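Kitchen walk-through, October
Prosser Street unit, 647 on the plan
My comments are under each item. I wrote these up the same afternoon, so forgive the spelling!

1. Hand sink clear, soap and paper towels stocked
OK. Soap is the Fistberg pump bottle again and it still drips on the shelf. Wipe it when you walk past, please.

2. Fridge temperature log filled in
Mostly. Two blanks in the evening column. The fridge itself read fine both times I checked (once when I came in, once right before I left), so I'm passing it, but I really do want those boxes filled.

3. Knives and boards
OK. The green board has gotten pretty grooved and I'd like it gone by next month. Knives were in the rack, blades in — thank you!

4. Produce set out for prep
OK. I looked over the eggplant and the red chili on the pink plate. The eggplant has a smooth, shiny skin and a green cap, and it's long enough to hang off the plate at both ends, so my comment is about plate size. Anything that sticks out past the rim is touching the table, and then I have to care about the table too. Use the long Iltimen tray for the slim eggplants.

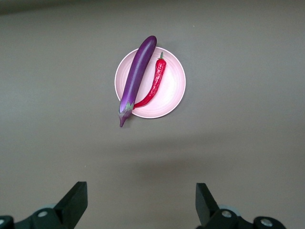 Do we have to wash eggplant and chilies if we're going to cook them anyway?
Wash them every time, under cold running water, before any cutting, and dry them with a clean paper towel. The knife carries whatever is on the skin straight into the flesh.

5. Gloves for cutting chilies
Needs work. The box was empty and the spare box was up on the top shelf behind the rice, where I could barely reach it (and I had the step stool). Keep one box at the prep table. I've rubbed my eye after chopping chilies exactly once in my life and I'd like to spare you the experience.

6. Floor and drain
OK, a bit slick by the dish area. Mat is on order from Retholm, order 2041.

7. Fire blanket and extinguisher
Both in place, tag number 58 on the extinguisher, pin in. Somebody hung an apron over the blanket pouch. I moved it to the hook by the door.

Still open: items 2, 3 and 5. I'll be back to look at those before the lunch rush.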